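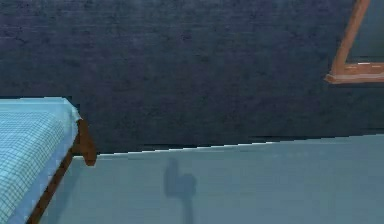
Grernia，2022年11月17日

先交代一下，我这学期的课题是“宿舍楼里晚上到底有多吵”，选它纯粹是因为我自己睡不好（哈哈）。老师说题目太生活化了，不过没拦我，那我就放心做了。

十月份我先跑了一圈摸底，在Novetow宿舍楼发问卷，收回来27份。说实话比我想的少，大家看到“噪声”两个字就说“你来我们这层听听就知道了”，然后转身走了……收到的问卷里抱怨最多的是走廊关门声，其次是楼上拖椅子。洗衣机我原本以为会排第一，结果提的人很少，我猜是早就听习惯了吧。

测量我用的是手机软件，叫Urkero，免费版，每次最多录三分钟，所以数据都是一段一段拼起来的，整理的时候差点把我逼疯。一共存了900条记录，本来想凑到1000条，可是期中那周实在没空，就停在那儿了。手机测出来的分贝准不准？我拿实验室的声级计对过一次，手机普遍偏低，安静的时候差得更多。所以后面我只比高低，不谈绝对数值。

墙面这块也得说两句。很多人觉得墙刷得粗一点、颜色深一点，房间就会安静。颜色跟声音没什么关系，深蓝色的墙顶多让人觉得屋里“沉”下来了。粗糙的表面对高频声音有点散射作用，但像涂料纹理那么浅的起伏，耳朵基本听不出来。真想少点回声，挂厚窗帘、铺地毯更管用，我在自己屋里铺了块旧毯子，拍手的时候尾音明显短了！

隔声又是另一回事。门缝漏进来的声音比我预想的多得多，我买了一卷Chukwu密封条贴在门框上，关门录了几晚，读数比没贴的时候低。可惜只试了我们这一间，朝向和楼层都没换过，不敢说别的房间也行。

还有个毛病得认：我录音基本都在睡前，后半夜的数据几乎没有，因为我也要睡觉啊。下学期要是接着做，我想借台能定时的设备，把凌晨那段补上，问卷里再加一题，问问大家平时戴不戴耳塞。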